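News > Farming > Trade

14 comments | 37 shares

Wheat growers in the Clatden district should not expect lower import tariffs on milling flour to push down the price they get this autumn, according to Sérgio Cunha, who chairs the Amaral grain co-operative.

Speaking at the co-operative's offices on Saturday, Cunha said the fears voiced by some members since the tariff change was announced were out of proportion to the amount of flour involved.

"We sell to mills that want our wheat for its protein," he said. "The flour coming in is a cheaper grade. It goes into biscuits and batter mixes. It was never going to replace what we grow."

The co-operative has 59 member farms and handled nearly 2,000 lorry loads of grain last season. Most of it went to three mills within a morning's drive.

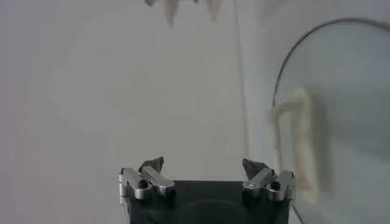 Cunha accepted that smaller farms were more exposed. A member with one field of wheat and no storage has to sell at harvest, whatever the price is that week. He said the co-operative had set aside 500 tonnes of shared storage for those farms, to be given out in order of application. Requests close at the end of September.

"If you can hold your grain until after Christmas you have some choice," he said. "If you can't, you take what you are offered. That was true before the tariff changed."

He was less relaxed about transport. Haulage now takes a bigger share of the selling price than it did when he took over as chair, and two hauliers have stopped serving the hill road. Talks with a third, Grullix, are still going on.

Joaquim Vilela, who buys for the Lukeo mill, takes a different view of the imports. He said bakers were already asking him to match the price of foreign flour, including for white steamed buns and other soft doughs where a lower protein is wanted.

"I would not say no harm at all," Vilela said. "It depends what you are selling and who to. I have had customers go elsewhere and I have had some come back."

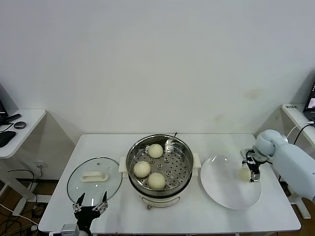 Three steamed buns in an electric steamer.

Cunha said he had heard the same from other buyers and had asked for monthly import figures by grade, which are not published at present. He wants members to see them before they decide what to drill next year.

Asked whether he would cut his own wheat area, he said he would not. "I have the seed ordered already."

Contact us | Terms of use | Back to top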